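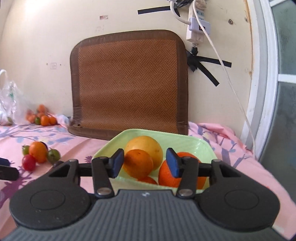
Is it all right to keep oranges and tomatoes together in the same bowl?
For two or three days it does no harm, but after that it is better to give each its own place, and to keep the tomatoes which are still green away from the ripe ones until you want them to ripen.

Re: Fruit on the table, what goes with what
Nov 27, 2024
By Veronika Pfister

Dear all,

Thank you for the many replies to my first letter. I put the question and the short answer at the top, as Urs has asked me to do, so that people who read the list on their telephone do not have to search for it. The longer answer follows. I quote first what Jiahui wrote on Monday, as not everybody has received it.

> Hello Veronika and everyone,
>
> I have a question which is perhaps too simple for this list. We are
> two people in a small flat and we buy our fruit at the Sutter stall,
> because it is cheaper by the box. Now the last tomatoes come from my
> neighbour's garden as well, some red, some orange, and many that are
> still green. I have one tray for everything and it stands on the
> kitchen table.
>
> Last week two oranges became soft at the bottom and one had a grey
> spot. The tomatoes I put in the fridge, and they lost their taste.
> The green ones did nothing at all on the windowsill for 16 days and
> then they went wrinkled.
>
> What should go in the tray, what beside it, and what in the fridge?
> And do I wash it all when I come home? My mother always did, but
> Mireille says one should wait.
>
> Greetings,
> Jiahui Xu

Jiahui, it is not too simple. I have kept a household for a long time and I still do some of this wrongly.

About the washing I agree with Mireille. Water stays in the small hollows of the peel and around the stem, and there the mould begins. I wash an orange just before I cut it, also when I only want the inside, because the knife goes through the peel. If something comes home with earth on it, I wipe it with a dry cloth. Your mother was not wrong if she dried everything well afterwards, but who has the patience for that on a market day?

Now the tray. A plastic one is good because you can wash it with hot water and a little soap, and I do this each time it is empty. A tray with high sides has one weak point, namely that the air does not move at the bottom. Your two soft oranges were at the bottom, I suppose. I fold a thin kitchen towel and lay it under the fruit, and I put the citrus in one layer only. When there is no more room I do not build a second floor. The rest goes into the cool pantry, or into the fridge drawer if the pantry is too warm.

Oranges, mandarins and grapefruits can stay at room temperature for a week without trouble. If you buy a whole box, take everything out on the same evening and look at every piece from all sides. One bad orange in a box is enough to make its neighbours bad. I bought a box in March, did not open it for five days, and had to throw away nearly 20 pieces. Cyrill still speaks of it.

Large oranges with thick peel keep longer than the small ones with loose peel, so eat the small ones first. If an orange feels light in the hand, it is already drying inside and you should press it for juice the same day.

For the tomatoes I do the following. Ripe ones lie on a cloth beside the tray, stem side down, and do not touch each other too much. The cherry tomatoes I leave on the table also, and they are usually gone in two days. I put a tomato in the fridge only when it is fully ripe and I know that we will not eat it in time, and then I take it out an hour before the meal. The taste comes back a little, though never completely.

The green ones are a different matter. The windowsill is what everybody tells you, and I did it too for years, but they need warmth more than sun, and behind a window in November it is cold at night. Put them in a paper bag or a shoe box with one ripe tomato, close it without pressing, and keep it somewhere near 20 degrees. Look inside every second day. An apple or a banana does the work as well. Oranges do not help much, so there is no use in putting one in. Leave the little green leaves on if they are still there, as the skin tears easily when you pull them off.

Be careful that you do not take a variety which stays green for an unripe one! Some garden tomatoes are green with stripes also when they are ready. Ask your neighbour which kind he has planted. If he does not know any more, press very gently with the thumb: a ripe one gives a little, an unripe one is hard like a small stone. Those which do not ripen can go in a chutney. Mine takes 700 grams of green tomatoes, two onions, a handful of raisins, vinegar and sugar after your taste, and it cooks slowly until a spoon leaves a path on the bottom of the pot.

Mireille asked me also about the cloth. I like a cotton one with a pattern, because the small stains do not show so much - but it must be changed often. Tomato juice under a fruit which lies there for a week makes a sticky ring, and then the small flies come. If you have the flies already, a glass with some vinegar and one drop of washing-up liquid, covered with paper with a few holes, catches them over two nights. Change the cloth at the same time or they will return.

Two things are still open from the earlier letters:

Urs Eberhard wanted to know if he can keep potatoes under the same table. In the dark and in a sack, yes, but not next to the apples, which make them sprout.

Cyrill Hollenstein has a wooden crate with slats to give away, in good condition, to be fetched in Moltau. It fits under a normal bench. Please write to him directly and not to the whole list.

If somebody knows a good way to keep lemons which are cut in half, I would be glad to read it. I put them on a saucer with the cut side down, and after three days they are dry anyway.

With friendly greetings from Clavstead,
Veronika

You receive this letter because you are subscribed to the household list. To change how often you receive it, or to leave the list, use your member settings.

This website uses cookies to remember your preferences. By continuing to read the archive you accept their use. Accept | Settings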